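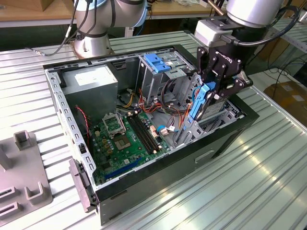
An open desktop tower on the bench, with the processor socket empty.

2021-09-09

The owner of Natberg, a small computer repair shop, asked that her name be left out of this article. Her customers know who she is, she said, and the rest of the world can get by with the name over the door. She agreed to talk about something she has been thinking over since May: how long people keep their computers, and why they get rid of them.

She opened the shop 15 years ago, after working the returns counter at an electronics store. Back then, she said, most people came in with a machine that had quit. These days a lot of them come in with a machine that runs fine and a feeling that it's too old.

"They want permission," she said. "Either they want me to tell them it's okay to buy a new one, or they want me to tell them it's okay to keep the one they have. I try to find out which before I open my mouth."

Her first question is always what the person does with it. Email, bills, a few spreadsheets and some video calls make up most of the answers. For that kind of use she usually recommends a solid state drive and more memory, and she tells people to come back if they're still unhappy in a month. Some do come back. She doesn't charge for the second talk.

"If somebody edits video for a living, that's a different conversation," she said. "Time is money for them. But your uncle who does the church newsletter does not need a faster processor."

She keeps handwritten records in ledgers, a habit from the returns counter. In May she filled the page that took her past 1,000 desktop repairs, and she spent a few evenings reading back through the old entries. What struck her was how often the same words came up. Dust. Power supply. Hard drive. Fan. Very few entries had to do with the main board or the processor.

"The expensive parts mostly outlive the cheap parts," she said. "People throw out the whole thing when the cheap part goes. I understand it. You push the button and nothing happens, so in your mind the computer is dead." 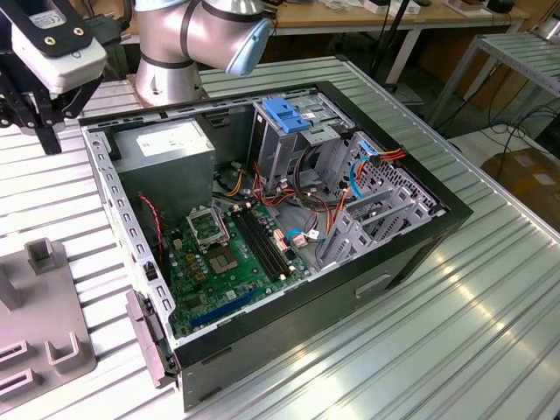

Side panel off: power supply, memory slots and a long blue expansion slot.

Desktops are easier than laptops in this respect, and she is open about liking them better. A standard power supply comes out with a few screws. A laptop may have its battery glued down and its memory soldered in place, and on those she sometimes has to tell people the repair costs more than the machine is worth. She said that's the part of the job she likes least.

She doesn't think everything should be saved. A computer that can't run a supported operating system shouldn't be used for banking, in her view, and she says so even when the customer doesn't want to hear it. She also worries about power use with some of the older towers that people leave on all day and night.

"I'm not sentimental about it," she said. "I have a phone that's two years old and I'll replace it when it quits. I just don't like waste when the fix is 15 minutes and a part I have in the drawer."

Parts are a sore point this year. Graphics cards have been hard to get and overpriced, and she has stopped quoting on them until she has one in hand. She buys used parts from Moltari, a salvage dealer two towns over, and tests everything before it goes on the shelf. Bad memory is the most common thing she sends back.
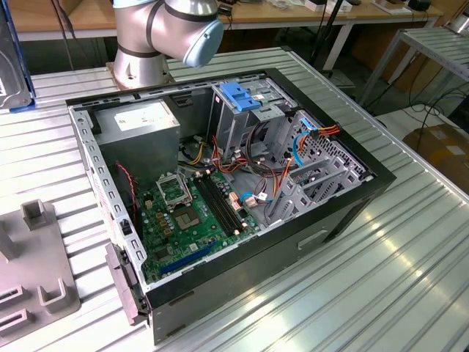 Used processors are generally a safe buy, she said, as long as the pins or contacts are clean and the seller packed them properly. Used hard drives she won't sell at all. She'll put one in if the customer brings it, but she writes on the receipt that she advised against it.

The question of data comes up with nearly everyone. People bring in a tower to be recycled and haven't thought about what's on it – tax returns, photos, saved passwords. She pulls the drive and hands it back to them before anything else happens.

Asked what she would tell someone with a slow desktop at home, she kept it short. Back up the files first. Unplug it, take it outside and blow out the dust. Look at which programs start up on their own, and turn off the ones you don't use.

"Do that and use it for a week," she said. "Then call me if you still want to."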